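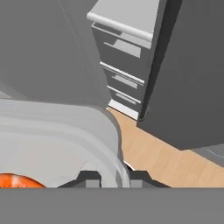
How often should the smoke alarms in a rented cabin be tested?

Once a month while the cabin is in use, and again before the first guests of the season arrive. Press the button, hold it until it sounds, and write the result on the sheet.

Lellcombe Cabins - June walk-through, Cabin 17
Checked by: Floarea Stoica
Follow-up by: Teodor Onu

ENTRANCE AND PORCH
Steps solid, no soft boards - OK
Comment: The new treads are wonderful! I jumped on every one of them and nothing moved.
Handrail tight at both ends - FIX
Comment: Top bracket wiggles. Two longer screws should do it, Teodor has a box of them in the truck.
Porch light works - OK
Cabin number readable from the road - OK
Comment: Much better since we trimmed the lilac back. An ambulance coming up from Foltville could find it at night now.

ALARMS AND FIRE
Smoke alarm, bedroom - OK
Smoke alarm, loft - OK
Comment: Very loud. Good!
Carbon monoxide alarm, hallway - REPLACE
Comment: Sounds fine, but the date on the back says it runs out this year. Please don't just swap the battery.
Extinguisher gauge in the green, pin in place - OK
Ash bucket with tight lid, kept outside - OK
Comment: I love that last season's guests used it. Lid fits well.

ELECTRICAL
Outlets near water trip when tested - OK
Breaker panel labeled - FIX
Comment: Two of the labels have faded to nothing. I wrote them in with pencil for now. Water heater is the bottom left.
No extension cords under rugs - OK
Space heater removed for summer - OK, now in the Jendport shed

WATER
Hot water at the tap below 120 degrees - FIX
Comment: Came out at 131 after running three minutes. Turn the heater down, wait until the next morning, then test again and write the new number here: ____
Shower mat grips - OK
Meter reading - 2,673
Comment: Last reading was 1,179, so that's more than I would expect for an empty winter. Worth a look at the toilet valve before we call the plumber.

LOFT AND BEDROOM
Ladder hooked at the top - OK
Loft rail, no gap a small child could fit through - OK
Comment: This is my favorite fix of the whole year. The extra slats look like they were always there.
Bedroom window opens fully without a tool - OK
Comment: Was painted shut last time. Now it opens with one hand - thank you, Teodor!

STILL OPEN
Handrail bracket - Teodor
Carbon monoxide alarm - Floarea, ordering from Lai
Panel labels - Teodor
Water temperature, retest - Floarea, 8 a.m.
Toilet valve - Teodor

Guests may check in once the first, second and fourth lines are signed off.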